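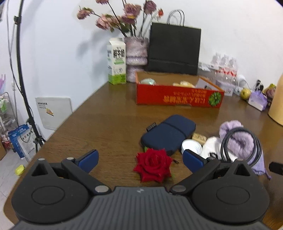 Irfan Sutanto
Ballot systems, Rullemum Bar Association

Jun 22, 2025

Register reconciliation, second pass. Source files are the membership export from Sova (taken Friday night) and the dues ledger Hortensia sent over. Join on enrollment number, not on name. The first pass joined on name and gave garbage for anyone with a double surname.

Results:
Export rows: 2,000 even. That looked like a row cap, so I reran it with paging turned on. Same total, last enrollment number matches the paper roll. It is a coincidence.
Paid up and eligible to vote: 1,161.
Paid, but no usable email: 71. These go to Faith for postal notice. The bylaws let them vote at the secretariat terminal, but they have to be told in writing.
Duplicate enrollment numbers: 6. Four are the same lawyer entered at two branches. The other two are different people sharing a number, and I can't fix that from here. Sent to Welington with both call dates.

Open question on the Barroso branch. Their members paid into the branch account before the cutoff and the branch forwarded the lump sum after it. Ledger shows the forwarding date. Marcelino reads the rule as date of payment by the member; Welington reads it as date of receipt by the national office. I have left them in the eligible set with a flag in column K. If the ruling goes the other way, filter on K and regenerate. Do not delete the rows.

Credential test in Fistach, staging only. Generated a dummy batch and mailed it to the five of us. Links opened on desktop. On Marcelino's phone the link wrapped at the hyphen and the token lost its tail -- the page then said "invalid voter", which will cause a riot if it happens on the day. Changed the token alphabet to letters and digits only. Retest passed on his phone and mine. Not tested on anything older.

Time zone: the staging server closes the poll at midnight UTC. The notice of election says midnight local. Set explicitly in the config and wrote the offset next to it. Check again after any restore, as the restore on Thursday put it back to default.

Candidate order on the ballot is still alphabetical by surname. Hortensia wants it drawn by lot like in the last cycle. Fine by me, but the draw has to be done before the proof goes to the agents, and the seed or the slips kept.

Hash of the frozen register is in the shared folder, file dated today. Anyone who edits the register after this, write it below with initials.

To do:
Ruling on column K (Welington)
Postal notices (Faith)
Load test at full register size, before the August poll
Ask Sova support why suspended members export with a blank status -- I have been treating blank as suspended, needs confirming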